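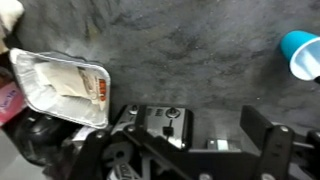
Walking the old salt road, one weekend at a time

I have finally done it, all the way to the coast! Well, all the way to the last stretch of mud before the coast, where the path gives up and you have to choose between wet boots and a very long detour. I chose the boots.

If you haven't heard of the Guredia path, you're in good company. I lived 20 minutes from one end of it for most of my life and thought it was a farm track. Then last April my neighbor Annick Tanguy lent me a hand-drawn map her uncle had made, with all the old salt carriers' stops marked in green pencil, and I was gone. I read the whole thing at the kitchen table like a novel. Every bend has a name! There's a Widow's Elbow, and a Bread Corner, and a place just called Again, where the road climbs the same hill for the second time.

I split it into 9 stages, which was Annick's idea (she did it in 6, but she has longer legs and less interest in stopping to look at things). The first three are gentle: hedges, cows, a couple of tiny chapels with the doors locked. I loved them anyway. Stage four is where it gets really good, because you come up out of the trees above Brustus and suddenly there's sky everywhere, and on a clear morning a thin bright line far off that I decided was the sea. Didier Langlois, who was with me that day, said it was greenhouses. We argued about it for two hours and I'm still right.

The high point is only 880 feet, so please don't picture anything heroic. But the carriers did it with loaded mules, in winter, and there are places where the stone is worn into two smooth grooves as wide as my hand. I put my hand in one. I can't explain why that made me so happy, but I stood there grinning like a fool until Didier asked if we could have lunch.

What I carried

Far too much on the first stage and almost nothing by the last. Water, a rain jacket, dry socks, cheese. I bought a proper pack halfway through from Lecomte in town, and my shoulders thanked me within the hour. Poles are worth it for the descent into Vustow, which is steep and covered in loose slate. I went down most of it sideways.

Where I slept

Mostly at home! That's the lovely thing about a path you do in pieces. The exception was stage seven, which has no bus at either end, so I stayed with Clotilde Roussel, who rents out a room over her barn. She has a shelf of old parish books and let me sit up reading them until past midnight. One of them lists the toll paid at the bridge in a single year, with every carrier's name in the same tiny brown handwriting. I found three Tanguys. Annick was thrilled when I told her, then a bit put out that one of them had been fined.

The last day

It rained from the first gate to the last one, and I didn't mind at all. The marsh was full of birds I couldn't name (I really must learn) and the old salt pans were all silver and pitted with rain. I ate a soggy sandwich under the sluice wall and felt like a queen.

Next up is the northern branch, which Annick's uncle only drew as a dotted line with a question mark beside it. I've already bought socks.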